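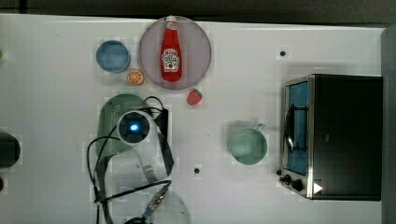 My first kitchen was a cardboard box with four rings drawn on it in felt pen, and I cooked on it for a whole winter. Mostly soup. I mention this so you know where I stand on play food, which is that I am hopelessly, embarrassingly for it, and that when my niece turned three in March I bought her far too much.

It started with a toy strawberry. A strawberry is the perfect thing to put in a small child's hand, all red with its leafy green top, and it goes with everything. It has been breakfast, it has been a hat for a bear, and at my sister's house in Tarkthorpe it was once served to me in a bowl with ketchup. I ate the lot and asked for seconds.

Ah yes, the ketchup! Every toy kitchen I've ever sat down in has had a bottle of it. You can leave out the carrots and the bread and even the kettle, but take the ketchup away and the restaurant shuts. A red bottle with a white cap can be read from across a room by someone who can't read yet, and it's a nice chunky thing to lay across a plate when you've decided that it is the dinner.

I rang Athina Gkikas about all this. She has run a little toy shop called Fragkou for years, and she keeps nearly 400 bits of pretend food in old sweet jars behind the till (she'll sell you one piece or a bagful). I wanted to know what goes first.

"Fruit in slices," she told me. "Always the slices. A whole orange is a ball, they throw it. A slice is cooking."

She's right, you know. My niece will spend half an hour moving one orange slice from the blue bowl to the plate and back again, muttering. Who knows what the recipe is.

Athina's other rule is to spend your money on the dishes. Her favourite customers come in for food and leave with a colander, and I have become one of them. Ours is green and full of tiny holes, and it's had more use than the rest of the set put together — washing strawberries, draining pasta that isn't there, going out in the rain. A bowl and a pale pinky plate came home with it. I'd gone in for a lemon.

As for ovens, I had my eye on a Zenance one with a clicking dial until Athina talked me down. A low table at the right height did us far better, and a plain white top is lovely because all the colours sing out against it. Wipe it, lay two places, wait to be told what you're having.

Last time I was having strawberry again. It cost 193 pounds, and my niece wouldn't take a card.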